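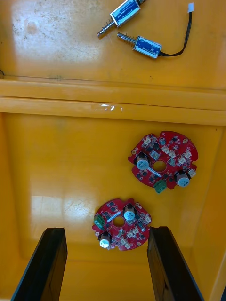 Monday, September 27, 2021

Back from the open day at Adcombe, and I'm writing this up before I forget which leaflet goes with which booth. I had planned on two hours and stayed until they started stacking chairs. The layout was better than in August, when the Wideck demo was so crowded I mostly saw the backs of heads.

I went for the grippers, so I'll start there.

## Picking small parts

The kitting station was the one I kept going back to (four times, I think!). Two arms, one table, and the job is to pull electrical parts out of yellow trays and put together a set in a steel one. The parts are a nice nasty mix: little motors on wires, round red circuit boards, solenoids with springy plungers, wire harnesses.

The boards are what got me. They have notched edges and stand-up capacitors, so the flat black fingers have to come down on either side and close on a rim that isn't really a rim. Close a little off center and you're pushing on a terminal block. I asked about softer pads and got a long, happy answer — they've tried several, and the grippy ones hold boards well but don't like to let go of them. Plain fingers for now.

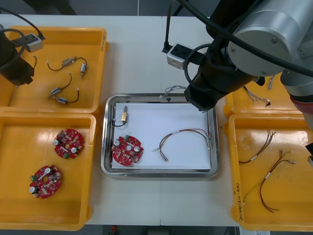
*The kitting table: parts trays on both sides, steel tray in the middle.*

Harnesses are a different problem altogether. A board stays where you leave it, but a harness has its own ideas, and the end you aren't holding can drag across whatever is already in the tray. The Adcombe people like to grab near one of the white bands, where the bundle is stiffer. I'd have gone for the connector end. We argued about it in a friendly way and I still think I'm half right.

## Wrist view or table view

Both, of course, but I liked hearing how they split the work. The overhead view picks the tray and the part, the wrist view handles the last stretch. Glare is the big headache. Shiny yellow plastic bounces light straight back into the lens, and a pale streak can look a lot like the edge of something. Paper in the bottom of the steel tray is a cheap fix and I'm stealing it for our bench.

## Controllers

Dumlao had their new controller next door, with an open cabinet you could poke your head into. Very tidy wiring. The Grildale unit across the aisle costs 800 dollars less and has a clumsier teach screen, but I got a pick-and-place loop running on it in 3 minutes without the manual, so clumsy may not matter much. Its counter said 2,382 cycles when I walked up. I added a few.

## For our own bench

- Try plain fingers again before we order any more pads
- Paper liner in the steel tray
- Ask Grildale if the 40 percent speed cap in teach mode can be changed
- Get some harnesses to practice on, the messier the better

Parking was free and the coffee was decent. Wideck wasn't there this time, which was a pity, as I wanted to see their gripper next to Adcombe's on the same boards.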